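Relatório de projeto: Brondari, ou como ensinar uma máquina a arrumar a mesa que nós próprios não arrumamos

Autores: Ehab Abdelaziz, Przemysław Sobczak
Orientação: Montserrat Valcárcel
Entregue a 3 de setembro de 2018

1. Ponto de partida

O projeto começou em janeiro com uma pergunta modesta: quantas demonstrações humanas são precisas para que uma política de imitação aprenda a tirar objetos de uma mesa desarrumada e a pô-los num recipiente? A nossa estimativa inicial era 400. Fica registada para que os colegas do próximo ano se possam rir com propriedade.

O método é simples de descrever. Uma pessoa segura uma pinça em cada mão e faz a tarefa; ficam gravadas as imagens e a abertura das garras. Nenhum robô participa nesta fase, o que poupou ao laboratório uma quantidade considerável de loiça. As gravações são depois segmentadas em episódios, um por cada objeto agarrado e largado, e servem de treino ao modelo a que chamámos Sowa.

2. Recolha

Gravámos 2.234 episódios. Destes, 1.248 passaram na triagem e foram usados no treino. Os restantes caíram por três motivos, por ordem de vergonha crescente: perda de sincronismo entre as duas pinças, objeto fora do campo de visão durante o contacto, e operador que desistiu a meio e pegou na coisa com os dedos. O Przemysław pede que se diga que este último não foi sempre ele.

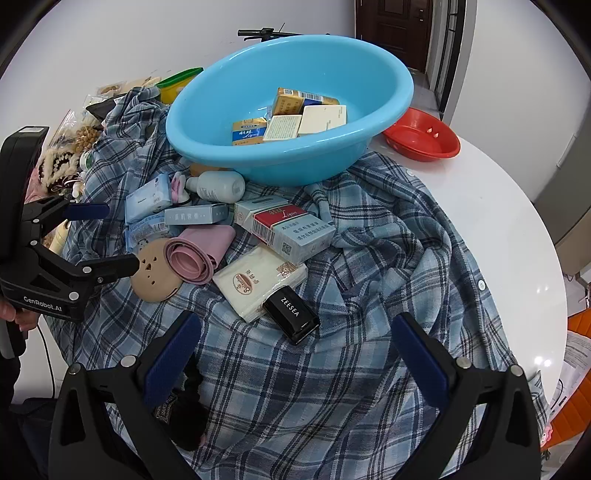
A disposição dos objetos foi a variável que mais discutimos. A primeira versão do protocolo previa posições marcadas sobre um tampo limpo, e o Sowa aprendeu-as de cor com um zelo que gostaríamos de ter tido em Análise II. Passámos então às mesas ditas difíceis, com tecido amarrotado por baixo, coisas encostadas umas às outras e embalagens de formatos parecidos. Uma camisa aos quadrados azuis e brancos faz mais estragos numa estimativa de profundidade do que qualquer ruído sintético que tenhamos gerado, e um copo de silicone cor-de-rosa deitado de lado obriga a escolher por onde se lhe pega. A bacia azul-clara serviu de destino.

3. Resultados

Com 1.000 episódios de treino, a política já agarrava caixas rígidas de forma consistente. Os objetos moles foram outra história: o modelo fecha a garra com convicção, levanta o braço e segue para o destino de mãos vazias, sem sinal de remorso. Juntar os episódios que faltavam melhorou pouco este comportamento. Melhorou-o bastante acrescentar à entrada a abertura das garras nos instantes anteriores, sugestão do Gunnlaugur Vídalín feita à porta, já de casaco vestido, e que nos custou duas semanas a implementar.

As falhas que sobram concentram-se nos objetos parcialmente tapados. O Sowa prefere puxar o que vê, mesmo quando há outra coisa em cima.

4. Limitações

Dois operadores, ambos destros e ambos autores. Não testámos com líquidos. A comparação com o modelo de base foi feita numa única divisão, sempre com a mesma luz.

Os episódios rejeitados continuam no disco, na pasta "talvez".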